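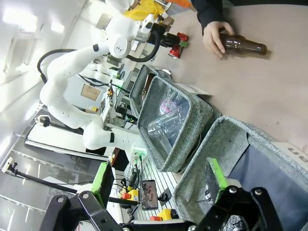
# Hormont display plinth

The Hormont is a flat-packed plinth for student shows, degree exhibitions and archive displays. It is made by Raklow and supplied with or without the Morelli acrylic cover. It assembles without tools and packs down to the thickness of its folded panels.

## Construction

The body consists of four side panels, a base tray and a top deck. The side panels are joined in pairs by a continuous fabric hinge, so each plinth is handled as 2 folded pairs plus the tray and deck. Panels are birch plywood with a sprayed matt finish. The deck drops into a rebate and is held by concealed magnets. It can be lifted off with the suction handle supplied, and should be lifted straight up.

The base tray has adjustable feet at each corner. The feet are reached from inside the body, so levelling is done before the deck is fitted. A cable slot is cut in the rear lower edge. A matching grommet in the deck is available to order and cannot be added afterwards.

## Specification

| Item | Value |
|---|---|
| Heights | 3 (low, standard, tall) |
| Deck load, evenly distributed | 200 kg |
| Panel material | Birch plywood |
| Finish | Matt white, matt grey or unpainted |
| Fixings | Magnetic deck, hinged sides |
| Ballast | Sand bags in base tray, not supplied |
| Cover | Morelli acrylic, optional |

The load figure applies to the low and standard heights with the feet fully wound in. For the tall height, ask for the separate load sheet before placing stone, cast metal or ceramic work on the deck.

## Placing work on the deck

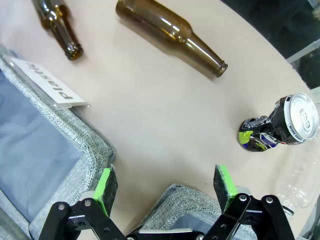 The deck surface is smooth and has no lip, and the finish has low grip. Work with a flat base needs no fixing in a staffed room. Work that can roll needs restraint at two points. Bottles are the usual case in assemblage and found-object pieces: brown glass ones lying on their sides, with the neck narrower than the body, touch the surface along the body only and will turn about that line if the plinth is knocked. Use clear museum gel under the shoulder and near the base. Do not use hot glue on the matt finish. It lifts the top coat when removed, and this damage is not covered by the guarantee.

Light work should be fixed or covered. Paper, foil and thin sheet metal will move in the draught from a fire door. The Morelli cover sits in a routed groove outside the deck rebate and is secured with two keyed catches. Covers are made to the footprint of the deck and are not interchangeable with covers for the older Brukilitz plinth, which has a narrower groove.

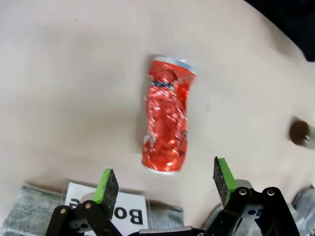 *Crushed red can on a pale surface.*

## Assembly

1. Stand the base tray in position and wind the feet down until it is level in both directions.
2. Open both side pairs to a right angle and lower them into the tray channel, hinges at opposite corners.
3. Press the free edges together until the magnetic strips close.
4. Load ballast if required.
5. Lower the deck into the rebate, grommet to the rear.

Two people are needed for the tall height. To take the plinth down, remove the deck first. Pulling the side panels apart with the deck in place will tear the hinge fabric.

## Care

Wipe with a barely damp cloth. Scuffs on the white and grey finishes can be touched in with the paint supplied. Unpainted panels may be sanded lightly and repainted by the user, provided the rebate and tray channel are kept free of paint. The hinge has been cycled 2,000 times on the test rig without failure. Replacement hinged pairs are stocked in all heights.

## Ordering and loan

Plinths are sold singly. Colleges and archives may borrow a sample in the standard height before ordering; contact Gemma Piras in the sales office. Load queries and non-standard deck cut-outs go to Italo Valentini. Orders for summer degree shows should be placed before Easter. The workshop closes for part of December and no deliveries leave during that period.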